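I have been suspicious of the clear plastic basket for a long time. It shows up in every tidy-bathroom article, usually holding three rolled washcloths and a candle, and I have never met a person whose bathroom contained three rolled washcloths and a candle. Mine contains hair ties. It contains a jar of something I bought for my elbows and four half-used tubes that I squeeze by feel in the morning.

Still, I said I would try the thing before complaining about it, so in September I gave over the end of the white table to what Maite Esteban calls "the hair station." Maite is my sister-in-law and she believes in stations. She has a coffee station and a mail station, and her mail is exactly as late as mine. Her theory is that everything you use on your head should live in one see-through container with a handle, so you can carry it to wherever the mirror is. My theory was that I would carry it somewhere and leave it there.

## The basket

The first problem is shopping. There are far too many of these. I looked at one page of a store called Jandeck that claimed more than 300 "vanity storage solutions," and as far as I could tell most of them were the same box with a different adjective. The Kobori ones are nicer but they have lids, and I know myself. A lid on a thing I use every day is going to spend its life on the floor behind the toilet.

I ended up with one that has little holes all over and a thin handle that goes over the top. The holes are supposed to let things dry. I don't fully buy this. A brush dries fine sitting on a table, and has done so in my house for years without assistance. What the holes do is let dust and loose hair fall through onto whatever is under the basket, so now you clean the basket and also the spot where it sits. If you put it on a white surface, as I did, you will learn a lot about how much hair you lose.

The handle I was ready to hate. A skinny handle on a light basket looks like it belongs on an Easter display. But it's fine! It holds. I wouldn't hang a full shampoo bottle off it, and I'd keep anything heavy in the middle, but for brushes and combs it does the job.
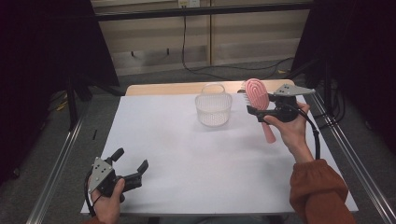 The second problem is that a hairbrush is a terrible shape for a container. I hadn't thought about this until I started putting one away several times a day. The head is wide and the handle is long, and the two halves want different things. Drop it in head first and the handle sticks up, which is handy for grabbing, but the whole basket gets tippy and the bristles press against the bottom. Put it in handle first and the head sits up top like a lollipop and catches on your sleeve. Lay it flat and you've used up all the room, and then you're back to having a basket with one brush in it and everything else on the table, which is how you started.

I tried all of these for a week or so each. Handle up won, narrowly. I can find it without looking, and the bristles haven't bent in any way I can see. I'm told by the Jokesance website (they sell brushes, so weigh this accordingly) that storing a paddle brush on its bristles will "compromise the cushion." Maybe. My last one was compromised by being sat on in the car.

## What the basket did fix

I do want to be fair. Before this, the brush moved around. It would be on the couch arm, or on top of the fridge, or in the bag I wasn't using, and every morning began with a search. I timed it once out of spite and got 3 minutes, which felt like 20. Since the basket went on the table I have lost the brush only twice, and both times it was in the kitchen, and both times I had put it there.

Would a coffee mug have done the same? I think so. I think nearly any object with sides would have. When I said this to Maite she told me I was missing the point, and that being able to see what's inside is what makes you put things back. I have clear drawers in the refrigerator and I can see exactly what is going bad in them, and I keep letting it.

## Things that do not belong in it

Hair ties. They go to the bottom and make a nest. I moved mine to a loop of string on the doorknob, which looks awful and works perfectly.

Bobby pins, for obvious reasons if you remember the holes.

Anything from the "detangling" family in a pump bottle. I had a Wamolmont one that leaked a tablespoon of itself overnight, and a basket with holes in it isn't going to contain that for you. The table wiped clean. The comb took longer.

I'm keeping the basket for now. I've wiped it out twice with dish soap and an old toothbrush, and it came up well enough, though the little holes do hang on to lint. Maite has offered to get me a second one for the stuff I took out of the first one. I said I'd think about it, and I've gone back to looking at mugs.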